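Progress report to the Gaver fund, August
Gripper kit review, Tamham workshop

We are now well into our trial of the Veltley gripper kit, and the team is having a great time with it! The lit finger pads are the part we were most curious about - soft toys are a hard test for any gripper.

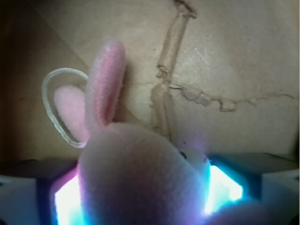
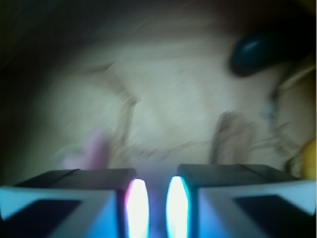
Plush and mixed items, Veltley fingers with the pads lit.

So far we have logged 513 grasp attempts, with roughly 400 on soft items. Setup took 3 hours, including the wrist camera. The Ghoneim software loads cleanly, though we would like better notes on pad brightness. Six more sessions are planned, and the spare pads are on order.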